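Budgeting for a tabletop robot cell
Last revised March 14, 2022
By the Dolholm Reference Desk

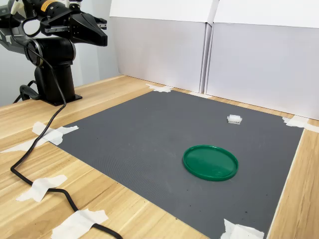
A tabletop arm with its gripper over the left side of the table. The mat is held down with tape.

A tabletop robot cell is a small work area in which a single robot arm is fixed to a table and handles light objects within its reach. Cells of this type are bought by schools, repair shops, laboratories and small manufacturers. The term covers the arm and everything needed to run it, including the table, gripper, work surface, cables, control unit and any barriers or panels around it. Planning for such a cell is usually handled as an equipment purchase, although part of the cost falls under installation and upkeep.

Scope of the purchase

Suppliers quote for a tabletop cell in one of two ways. A packaged quote lists the arm, gripper, mount and controller under one price. An itemized quote lists each part separately and often leaves out the table and the work surface. Buyers comparing the two have to add the missing items by hand. The Maldonado planning sheet, used by several regional buying groups, sets out separate lines for the arm, the end tool, the mounting plate, surface materials, cable management, training and spares.

The end tool is commonly quoted apart from the arm. A gripper that suits flat items such as lids may not suit small molded parts, and a buyer who expects to handle both should ask for a trial with samples of each. Replacement fingers are a recurring cost and belong in the operating budget.

Table and surface

A table for a small arm has to stay still when the arm stops suddenly. Existing furniture is often used in the first year and replaced later. The base plate may be bolted or clamped, and the method should be settled before the table is ordered, as some tops cannot be drilled.

Mats are a minor item. They reduce glare and give parts a plain background. Tape is widely used to hold mats and cables in place during setup. It lifts with cleaning and has to be renewed, so permanent cells generally move to screwed edging and cable clips. The Maldonado sheet allows $80 for a mat and $178 for clips, edging and cable covers.

Installation and running costs

Installation covers delivery, mounting, electrical work and a safety check of the finished cell. Quotes differ in whether the safety check is included. Paltameo, a reseller of small automation equipment, lists mounting and a first check together at $1,513 and bills later visits separately. Lellness offers a service contract with 2 visits per year, the first of them normally made in July.

Operating budgets usually include gripper parts, cables, software fees and staff time. Cables that move with the arm wear faster than fixed ones, and a spare set is often ordered with the arm to save a second delivery charge. Staff time is the line most often left blank on first drafts of the sheet.

Leasing

Leases are available for most arms of this size. The lessor normally keeps title to the arm and controller, while the table, mat and panels remain the buyer's own. Return conditions vary, and some leases charge for adhesive marks on the base or housing.

Related articles
Gripper selection
Cable management for small machines
Equipment leasing terms
Workbench types
Writing an itemized quote request

Contact the editors | Copyright Dolholm Reference | Back to top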